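Section 4. Setting up the shared backup computer

This section covers the desktop that keeps the nightly copies of your office files. You will need the computer, its power lead, a network cable, the Erorari installer on a USB stick, and a backup drive of at least 2 TB. Allow one afternoon.

Before closing the case for the last time, finish all the hardware work in Section 3. The parts named there are the memory slots, the processor socket and the pin headers.
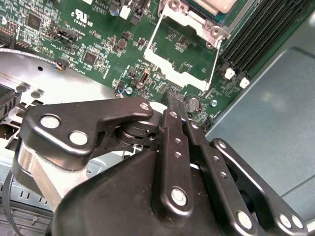
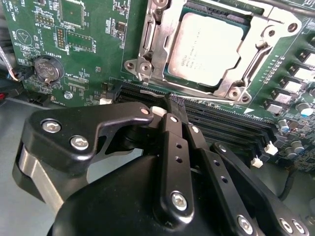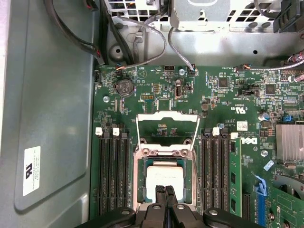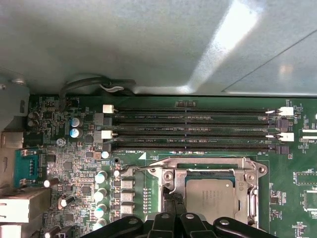
Fig. 4.1 Main board: chips and pin headers (first), processor socket (second and third), memory slots (fourth)

4.1 Where to put it

1. Choose a shelf or desk away from radiators and direct sun. Leave a hand's width clear at the back.
2. Plug the computer into a wall socket. Do not use an extension lead that other people switch off at night.
3. Connect the network cable to the office router. Wireless will work, but the first backup will be very slow.
4. Connect the backup drive and label it with the office name.

CAUTION: Do not move the computer while the backup drive light is flashing. Wait until it has been steady for two minutes.

4.2 Installing Erorari

1. Start the computer and log in with the administrator account.
2. Insert the USB stick and open the folder called Setup.
3. Run the installer and accept the suggested location.
4. When asked for a store name, type Kisotia. The laptops look for this name and will not find any other.
5. Choose a passphrase. Write it down and put it in the office safe.
6. Restart when told to.

NOTE: The passphrase cannot be recovered. If it is lost, the old copies cannot be opened and you must start a new store.

4.3 Adding the laptops

1. On each laptop, open Erorari and choose Join a store.
2. Pick Kisotia from the list. If the list is empty, check that the laptop is on the office network and not on the guest one.
3. Tick Documents and Desktop. Leave Downloads unticked unless the user asks for it.
4. Set the size limit to 200 GB per laptop.
5. Press Start and leave the lid open until the first copy has finished.

Add one laptop at a time. Two first copies running together will take longer than one after the other.

4.4 The schedule

Nightly copies start at 11 p.m. A full check of the store runs every Friday and may still be going the next morning. You can work as normal while it does.

The warning light in the Erorari window turns amber when the drive is 70 per cent full. Order a second drive at that point. Error 127 means that the drive was not found; unplug it, plug it back in and press Retry.

4.5 Testing a restore

1. On any laptop, make a small text file and save it in Documents.
2. Press Copy now.
3. Delete the file, then choose Restore and pick it from today's list.
4. Open the restored file and check that the text is all there.

Repeat this test every July and whenever a drive is changed. Send the result to Bríd Brennan, or to Darcy Halliday if she is on leave.

Continue to Section 5, Changing a full drive.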